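October, morning

Carrying on with the table in the corner room. Ruxandra wants it usable by the end of the month and I said that was possible if we stop changing our minds about the finish. Current plan is to keep the color it has, clean it, flatten the worst of the old coat, and put on the Torico hardwax. No stain. Margareta and I went back and forth on stain and I'm writing it down so we don't do it a third time.

Cleaned the top twice with the mild soap mix and a soft cloth, along the grain, then once with plain water, cloth wrung out hard. The second cloth still came away gray, mostly from the side where people sit. Left it overnight with the door open.

Color notes from this morning, blinds up, ceiling lights on. The brown isn't even across the top. One end goes redder and the other is more of a gray brown. I thought the gray was dirt and it isn't, it was the same after washing. My guess is old sun or an old repair. Despina thinks the boards were never matched in the first place, and she has looked at more tables than I have. Either way we're leaving it. The darker streaks run the long way with the grain and I like them.
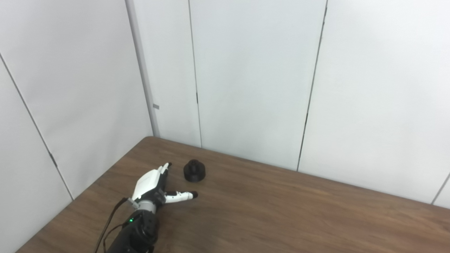

Went over the old coat with the fine pad, by hand, 8 passes in each direction of travel and always with the grain. I counted because last time on the Fondside bench I did one side more than the other and it showed. No machine sander on this one. The rounded corners are the risk, it's easy to flatten a curve without meaning to, so for those I wrapped the pad around a folded cloth and went very light. Checked with my palm afterward. Couldn't feel a step anywhere.

Position of the table: it's pushed up to both walls, long edge to the back. That's fine for use but bad for finishing, so it will have to come out far enough for someone to get behind it. Two people to lift. Don't drag it, the feet have no pads yet and the floor was done in the spring.

Walls. The white panels behind the table need to be covered before any oil gets opened. Riaan splashed the panel by the window on the last job and it took a whole afternoon to touch up, with the paint not quite matching at the end. Use the paper on the wide roll and the low-tack tape. Run the tape along the panel joints where it can't lift paint off a flat face. The tape in the red drawer is the strong kind, please leave it in the drawer.

Test patch, on the underside near the back edge:

- one thin coat, left 6 hours, felt slightly tacky
- left overnight, fine
- second coat went duller than I wanted, so I buffed it and it came back
- water drop for a few minutes, wiped, no ring

I'm happy with that. A single coat looked thin under the lamp, so two coats on the top and one on the edges. Margareta would like two on the front edge as well, where sleeves rub. I don't mind, there's enough in the can.

Afternoon

Aurelia came by to measure for the shelf that is supposed to go over the table. She'd like it on the back wall and I'd like it on the side wall. With it on the back wall you'd be reaching across the full depth of the top to get anything down, and the shorter people here would end up leaning on the new finish. She has a point that the side wall gives a shorter shelf. We held a batten up in both places and didn't settle it. She's asking Javside whether the brackets come in a shallower size.

Also found while she was here that the wall corner isn't square. The table sits tight at one point and has a gap farther along that you can get a pencil into. A batten fixed to the wall would hide it, but I'd sooner leave the gap and be able to get a brush down there. 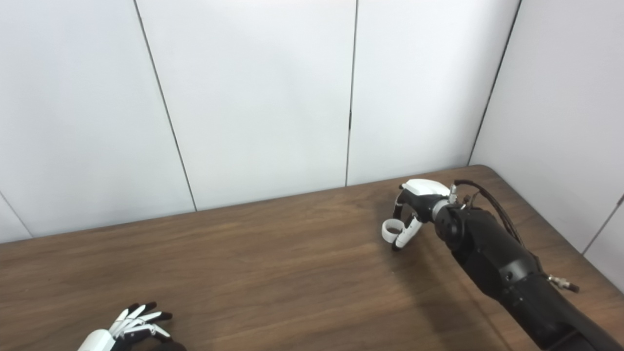

*Back edge of the table and the rounded corner, with the wall panels behind. The top has a slight sheen toward the middle.*

Looked at the sheen question again with the lights off and a hand lamp held low. The middle still reflects more than the ends do. Could be leftover polish, and if it is the hardwax may not take evenly over it. Wiped a palm-size area with mineral spirits and the cloth picked up a little yellow, so I'll do the whole top that way before coating. Windows open, gloves on, rags flat on the rack outside and never in the bin.

Riaan asked if we could skip the hardwax and use up the Ardeleanu varnish that's been on the shelf. I opened the can. There's a skin on it and it smells wrong, so no. It should go out with the next paint collection.

Things needed:

- mineral spirits, the can we have is nearly done
- lint-free cloths (ask Despina, she had a bag of them)
- 4 felt pads for the feet, the screw-on type
- wide paper for the wall, check the roll before assuming

Order of work from here: spirits wipe, move the table out, felt pads on while it's up, cover the panels, dust off, first coat late in the day when the room is quiet. Second coat the next day. After that I don't want anything set down on it for a week. A sheet of cardboard doesn't count as protection, it leaves its own marks in soft wax. I'll tape a note to the door.

Open questions, for whoever reads this next: shelf position, as above. Whether the front edge gets its second coat at the same time as the top or after. And whether Ruxandra still wants the cable hole drilled at the back. I'd prefer to hear that before I coat anything — drilling through fresh finish always chips a little around the rim, even with tape on it.

Pads and scraper rinsed and put back on the left-hand hook. Lamp is in the cupboard, its plug is loose, I haven't fixed it.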